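Household Practice, Unit 10: Folding and storing bulky outerwear
Course handout, 23 November 2021
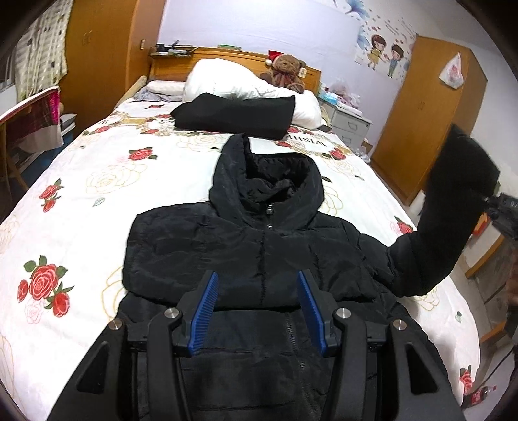
Most advice on folding winter coats was written for shirts. You are told to lay the garment face down, bring both sleeves to the back, fold it in thirds and stand it upright in a drawer. Try that with a padded jacket and you get a cushion that opens by itself. The padding pushes back, the hood has no obvious place to go, and the sleeves are nearly as thick as the body. For this unit we fold face up, on a bed, with the front closed. A black quilted jacket on a flowered sheet will do as well as anything: one sleeve has been folded inward, so that side already has a squared shoulder, while the other still sticks out from the shoulder and bends away past the side of the bed. The hood stands open towards the head of the bed. It is about the halfway point of step two below, and the stage at which people tend to start tugging.

What the methods claim

You will meet three methods in the reading. I don't think any of them deserves the confidence with which it is presented.

The Fillon fold brings both sleeves straight across the chest, one over the other, and then folds the body up from the hem. It is quick. It also puts two sleeves and the front of the jacket in one heap, so the parcel is high in the middle and slides off whatever it is stacked on. The handout that comes with it shows a thin raincoat, and you may draw your own conclusions.

The Zúñiga roll starts at the hem and finishes inside the hood, which is turned over the roll as a sort of pocket. This one I have some time for. It holds together, provided the hood is deep enough, and many are not. With a detachable hood it is hopeless -- the poppers give way as soon as you pick it up.

The Utwood method is a flat fold followed by a vacuum bag. The course reader (page 161) repeats the claim that this does the filling no harm over a summer. Perhaps. No source is given, and I would like to know what filling, what summer, and who looked at it afterwards. Treat it as an opinion.

The method used in this course

1. Empty the pockets. Close the zip fully, and then any flap over it. A half-closed front gapes when folded and the two sides creep apart.

2. Lay the jacket on its back. Fold the first sleeve in across the chest. Press along the shoulder with a flat hand, then do the second. Let the cuffs point down towards the hem if they will go; with a stiff sleeve, settle for a bend at the elbow.

3. Press the air out from hem to collar. Lean, don't punch. Wait a moment and press again.

4. Fold the hood down over the collar. If it has a stiff peak, turn the peak under.

5. Fold the bottom third up, following a quilting seam if one falls in a useful place. The seam is thinner than the padding either side of it and takes a crease more willingly. Then fold once more to meet the collar.

The quilting seam advice is the only part of this that I would defend in an argument. The rest is habit, and you may alter the order if you can show me a flatter result.

A word on the bed. The books like a table. A table is better for your back, but few households have one wide enough for an adult coat with the sleeves out. Use the bed, make sure the sheet is pulled tight, and fold from the side you can reach.

Storage

The Ulto storage box is recommended in the reader on page 111, with a diagram of several coats inside it. I have never got the lid down on that number. Boxes are measured empty, by people who want to sell boxes. Fold your own jacket first, measure the parcel, and only then go looking for something to put it in. If there is a free hanger and a free rail, hang the coat up and skip the whole business.

For next time

Read page 318 of the course reader, the section on creasing and synthetic linings. Bring one padded garment of your own, clean. Fold it by the course method and by one of the others, leave both overnight -- on different nights, obviously -- and write down the height of the parcel in the evening and again in the morning. Write down the figures you get, including the ones that spoil the method you prefer.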